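Gramden Community Help > Robot Cells > Maintenance and Setup

Right arm stalls on the toaster lever after a gripper swap

Posted by Mieke Lambrechts
Tags: two-arm cell, gripper, tool offset, payload

I look after a two-arm bench cell at Delić. It runs a kitchen sequence: the left arm takes a slice of bread off a plate and puts it in a toaster, the right arm pushes the lever down, and later the toast goes back on the plate. The same program has been running since spring with few complaints.

In June I replaced the gripper on the right arm. The old one had play in one finger. The new one is the same model, same fingers, same cable. I put it on the wrist flange, ran the homing routine, and loaded the tool file I had saved from the old gripper.

Since then the lever step fails about one time in 3. The arm comes down on the lever side of the toaster, starts to push, and the controller throws a protective stop before the lever latches. When I clear the stop and run the step again by hand at low speed, it usually goes through.
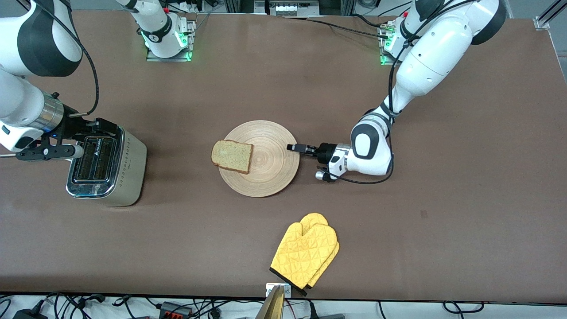
Right arm over the lever side, left arm waiting at the plate.

Things I have tried:

Raised the force limit on the lever move. It stopped less often but the toaster started to slide on the table, so I put the limit back.

Retaught the lever approach point. That was good for most of a morning, then the stops came back.

Swapped the toaster for our spare. No change.

Checked the supply voltage at the terminal block while the arm was moving. It stayed steady.

The left arm has had no trouble picking up bread. Both arms run the same software version. The log entry is code 508 every time, and the text with it only says "external force, joint 4." I would like to avoid redoing every point in the program if there is another way. There are a lot of them and I did not write the program.

Is there something in the gripper swap I missed?

Sosham_bench
Could be the cable. Ours did something like this when the cable was tied too short at the wrist. It pulls when the last joint turns and the arm thinks it hit something. Make the loop bigger and try again.

Also check your bolts.

Eifion Mathias
I would start with the tool file. Same model does not mean same position. On these wrists there is a locating pin, but the hole for it has some slack, and the gripper can sit turned by a small amount before you tighten the screws. At the fingertips that can be a millimeter or two, and more if the gripper is holding something long. In your picture the right gripper has a bracket in it, so the point that touches the lever is farther out than the fingertips. Any error at the flange gets bigger out there.

It would also fit with the left arm being fine. Picking up a slice of bread forgives a lot. A lever in a slot does not. If you come down a bit to one side, the lever rubs on the edge of its slot and the arm sees side load before the latch catches. Then you get the stop.

What I do after any gripper change, in this order:

1. Power the arm down and take the gripper off again. Wipe the flange face and the back of the gripper. A bit of old thread locker under one corner is enough to tilt it.

2. Put it back on the pin and bring all the screws up finger tight. Turn the gripper by hand against the pin, always in the same direction, and hold it there while you tighten crosswise. Use a torque wrench with the value from your arm's manual. Write on the gripper which way you turned it, so the next person does the same.

3. Tie the cable back with the wrist turned to the far end of its travel, and leave a loop. Sosham_bench has a point there. Move the wrist by hand through the full range and watch whether the loop catches on the forearm.

4. Measure the tool point again. Clamp a pointed rod in the gripper and touch one fixed point on the table from at least four directions. Our controller gives an error figure at the end. If yours is more than half a millimeter, do it over.

5. Measure the payload again, with the bracket in the gripper. People skip this one. If the controller has the wrong weight or the wrong center of mass, it works out the wrong outside force, and your limit is then off by that amount in some poses and fine in others. That would explain why retaught points work for a while and then do not. The old tool file may have been made without the bracket at all. Look at the mass in it. On our cell the bracket and its screws came to 300 grams and the file had zero for it.

6. Only then run the lever step, at low speed, with nobody inside the guard. Watch the lever from the side. It should go straight down.

If the tool point is right, you should not need to reteach the whole program. The points are stored for the tool, so they move with it. The exception is any point somebody touched up while the tool file was wrong. You said you retaught the lever approach, so put that one back from your backup before you test. If you leave it in, you will be chasing the same error from the other side.

Two other things. Leave the force limit where it was. And fix the toaster to the table if you can, or at least give it a stop on the side it slides toward. Ours sits against two small blocks from Dekedik and has not moved since.

Mieke Lambrechts
Thank you both. The mass in the tool file is the bare gripper, so the bracket was never counted. I also found a flake of blue thread locker on the flange when I took the gripper off.

I cleaned it, mounted it against the pin, and did the tool point and the payload again. The first try at the tool point was poor because the rod was slipping in the fingers. The second was fine. Restored the old lever approach from backup.

It has done 8 lever pushes in a row without a stop. I will leave it running through the afternoon and post again if 508 comes back. The cable loop was on the short side too, so I let that out while I was there.

Sosham_bench
Good. What size are the blocks, Eifion? Our toaster walks as well.

Eifion Mathias
I'll measure them when I'm back at the bench. They are just low enough to clear the crumb tray.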